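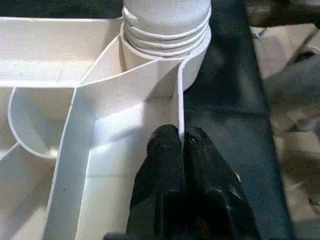 Why Do Things Have Compartments?

Have you ever opened a drawer to find one little thing, maybe an eraser, and ended up pulling out a tangle of string, a dead battery, two birthday candles, and a key that doesn't open anything? Most families have a drawer like that. Ours, here at Wondstead, was so full last August that it wouldn't close anymore, and while we were cleaning it out we got to wondering about the helpful idea we had forgotten to use, the compartment!

A compartment is a small space inside a bigger space. A drawer is one big space. If you put walls inside it, you get a lot of small spaces, and each one can hold something different. The walls have a name too. They are called dividers, because they divide the big space up. (You may know the word "divide" from math, and it means just the same thing in a drawer as it does on your homework.)

Why do things get mixed up?

Think about what happens when you open a drawer fast. The drawer moves, and then it stops with a bump. The things inside don't stop right away. They keep sliding until something gets in their way, such as the front of the drawer or each other. Scientists call this inertia (say it like this: in-UR-shuh). It is the same thing that makes you lean forward when a bus stops.

Marbles roll and pencils slide. Paper clips are the worst of all, since they like to hook on to whatever is next to them. Every time you open and close the drawer, everything gets stirred a little bit, like soup. Now put in some dividers. The marble still rolls, but it only rolls as far as the first wall, and there it has to stay.

Square corners and round ones

Look closely at trays and organizers and you will notice that their spaces come in different shapes. Some have straight sides and sharp corners. These are good for boxes, cards, and rulers, which have straight sides of their own.

Other spaces are curved. A rounded space that slopes down at the sides, like a small bowl, is lovely for tiny things. Have you ever tried to pick a bead out of a square corner? Your fingertip is round and the corner is not, so the bead just sits there and you poke at it. In a bowl shape you can slide the bead up the side with one finger, and up it comes.

Then there are round sockets. A socket is a place made to fit around something, and it is just right for tall things that might tip over, like a jar or a cup. Tall, thin things fall over easily, as you know if you have ever built a tower of blocks. When a wall goes all around the bottom part of a jar, the wall pushes back whenever the jar starts to lean. A cup holder in a car does the same job, and so does an egg carton, in its own eggy way.

How do you make a tray with so many shapes?

You could glue a lot of little walls together, and some trays are made like that. But many plastic trays are made all in one piece, with a mold. A mold is a hollow shape. Hot, soft plastic is pushed into it, the plastic fills up every bit of the space, and then it cools and gets hard. When the mold opens, out comes a tray with its walls, bowls, and corners already in place. It is a lot like making gelatin in a fancy pan, except that you shouldn't eat it.

Try it yourself: the Grurodus tray

We named our tray Grurodus because it looked like a dinosaur when we were done painting it. You can call yours anything you want.

You will need:
one shallow cardboard box, such as a shoebox lid
some stiff cardboard
3 paper cups
a pair of scissors and some tape
a grown-up to help with the cutting

First, put the things you want to store in the box and move them around until you like where they are. Take your time with this part, it's the fun part! Then cut strips of cardboard as tall as the sides of the box and tape them in between your groups for dividers. Ask your grown-up to trim the paper cups so they are short, and tape them in wherever you have small round things. If you want a socket for a glue bottle, bend a strip of cardboard around the bottle, tape the ends together, and stick the ring to the bottom of the box.

Now give the box a gentle shake. Did anything jump over a wall? If it did, try making that wall a little taller and shake again.

Words to know

Compartment: a small space inside a bigger one
Divider: a wall between two spaces
Inertia: the way moving things keep moving, and still things stay still, until something pushes or pulls on them
Mold: a hollow shape used to make things
Socket: a place that fits around something and holds it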